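Section 2: Planning and budgeting for the cell

2.1 Before you order

1. List the items the gripper will handle, such as a bowl, and note the heaviest.
2. Measure the bench. Allow space for a keyboard, monitor and cables.
3. Price spare fingers and cables with the arm – late orders ship separately.

Note: Cardboard and painter's tape will do for a trial work surface. Hold the panel budget until the layout is settled.
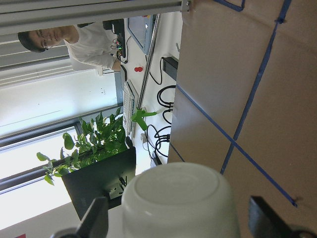

Badden replied that they had set aside 10 percent for spares and wished they had doubled it, as fingers took up to 4 weeks to arrive.

Caution: Do not order a fixed panel before the September price list is confirmed with Prandley.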